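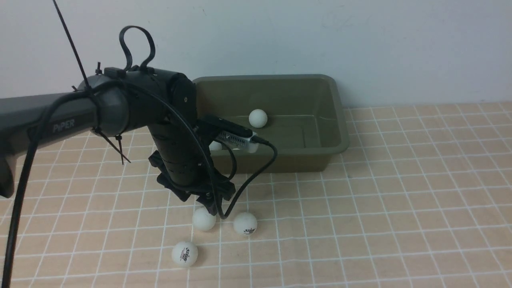
Small arms, written rules

Macario Nava has spent most of his working life writing procedures that people would prefer not to read. He did it for a packaging plant, then for a hospital laundry, and since last December he has done it for Dokstead, where a small team teaches lightweight robot arms to pick things up and put them down again.

The rulebook he inherited was a single page. The current one runs to 14, and he says he would like it to be shorter.

"People think a light arm is a safe arm," he says. "It can't break your wrist like the big ones in a car plant, so they lean in over it and carry on talking. But it has a gripper with pointed fingers and it will go where it's told. I want people to treat it with the manners they'd use around a bench drill."

His first rule concerns reach. Before an arm is powered, the operator moves it by hand through the whole of the space it might use and marks the limit with tape. Nobody kneels inside the tape while the motors are live. If an object rolls out of reach, the session is paused and the arm is parked before anyone fetches it.

Rolling objects come up a good deal, as ping-pong balls are one of the standard tasks at Dokstead. The arm has to collect them from the floor and drop them in a tub.

"A ball is a good test and a nuisance," Nava says. "New operators will reach in and nudge one with a finger to save ten seconds. I did it myself in my first week and got told off, quite rightly."

Cables take up three of the 14 pages. Every cable that runs along an arm must be tied on both sides of each joint, with enough slack for the joint to turn fully. Long tails on cable ties are to be trimmed. The camera lead gets its own paragraph, as it is the one most often caught.

"We had a run at Olvera, the second site, where a loop of USB cable snagged at the same spot over and over," he says. "The operator kept going and plugged it back in each time. Nothing was written down. We found out when somebody went through the recordings and there were gaps in 111 of them."

Those recordings were thrown away. The rule now is that a lead which comes out twice in one session ends the session, and the routing is checked by a second person before work starts again.

I asked whether operators resent this. Nava thought about it for some time.

"Some do. They have a target of 200 attempts a day and I'm the man who stops them at 140. What helped was taking the stopped sessions out of the target. Until we did that, I was asking people to choose between my rules and their numbers, and I know which one I'd have picked."

Failed attempts are kept too. An operator may not delete a run because the arm missed, and may not start the recording late to hide an untidy beginning. Each run is marked as a success, a failure or unclear. Nava checks a sample of every 2,000 himself, usually before nine in the morning when the building is quiet.

The software they use to log all this, Zendow, has a box for comments. He would like to see it used more. "Most people write 'fine'. I'd sooner have 'floor dusty, moved the tub after lunch'. You can do something with that."

Rotico, a supplier that works with both sites, has asked to borrow the rules for its own customers. Nava agreed on condition that they change the parts that don't fit. The section on floors, for instance, was written with hard floors in mind and says nothing useful about carpet.

He is rewriting the page on emergency stops at the moment. The old version said the button should be "within easy reach", and two operators had put it behind them. The new version says in front, on the side of the hand you write with, and tested at the start of each shift.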